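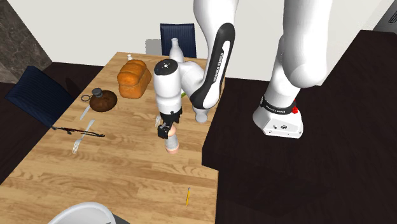
Burkia workshop, February 5, 2021

Third go at the oil finish for the Pallel bench tops. The first two sets of boards are on the rack by the door with their labels on, so please leave them there until the stain tests are done.

Stock is the same ash as before, planed and left in the shop over the weekend to settle. Moisture readings were close enough between boards that I didn't bother sorting them. Eight boards in this set, numbered on the back in pencil. Boards one to four have the new oil from Auer, five to eight have the Bravum oil we normally use. Room was at 18 degrees when I started and I kept the heater on low all day so it would stay there.

Sanding. Last time I stopped at 180 grit and the grain lifted badly after the first coat. This time I wet every board with a sponge before the last sanding, let it dry, then knocked the fuzz back by hand with 240. Much better to the touch. Board six had a patch of tear-out near one end that I couldn't sand away without making a dip, so I scraped it. The scraped area is smoother than the rest and will probably take less oil. I've marked it on the back. Don't use board six for the colour comparison.

First coat went on with a cloth, along the grain, left for twenty minutes, then wiped off hard. The Auer oil is thinner than I expected and soaks in fast. On board two I had dry patches after five minutes and had to go back over them. It also smells stronger, so have the side door open if you're doing more than a couple of boards. The Bravum went on as it always does - slow, a bit sticky at the end, needs a second cloth for the wiping.

Weights. I weighed board three before and after the first coat to get an idea of how much oil stays in the wood. It was 1,840 g dry. After coating and wiping, the scale wouldn't settle and kept jumping between two readings, so I haven't written the second figure down. I think the feet are uneven. I put the 2,000 g check weight on it and got 2,000 every time, so the scale itself is fine. Probably the board was touching the wall. Will repeat with board four on the second coat, away from the wall this time.

Colour. Too early to say much. Wet, the Auer boards look a shade yellower than the Bravum ones, but the second set looked like that too and evened out once cured. I'd like to see them by daylight. The tubes over the finishing bench make everything look green.

Problem with the edges. The rounded front edge drinks oil far more than the top does, mostly where the curve cuts across the grain. On boards one and two the edge has come out darker than the face. On three and four I sanded the edges one grade finer than the top and it seems to have helped. If it still looks right after the second coat I'll do the edges that way on all of them, and we should put it on the job sheet for the real tops.

Cloths. All the used ones are laid flat on the rail outside. Do not put them in the bin, and do not leave them bunched up on the bench. There was a balled-up one behind the vice this morning that was not from this job. Oily cloths heat up by themselves and I don't want to find out how quickly.

Still to do:
Light rub with the grey pad, then second coat on all eight boards, tomorrow if the first is dry to the touch.
Weigh board four before and after.
Order more 240 discs, we're on the last box.
Check the Auer tin for the curing time. The label says one thing and the sheet that came with it says another, and I've gone with the longer one for now.
Cut two offcuts for the hot cup test. The cup rings on the first set never came out and I want to know if that was the oil or if we tested it too soon.

Later, before locking up: boards five, seven and eight still tacky. One to four nearly dry. Turned the heater off and left the boards standing on their nails, with the sheet propped over them to keep the dust off. Someone was using the bandsaw until late and there is a fine layer on everything at that end of the shop, so wipe the bench down before you start the second coat.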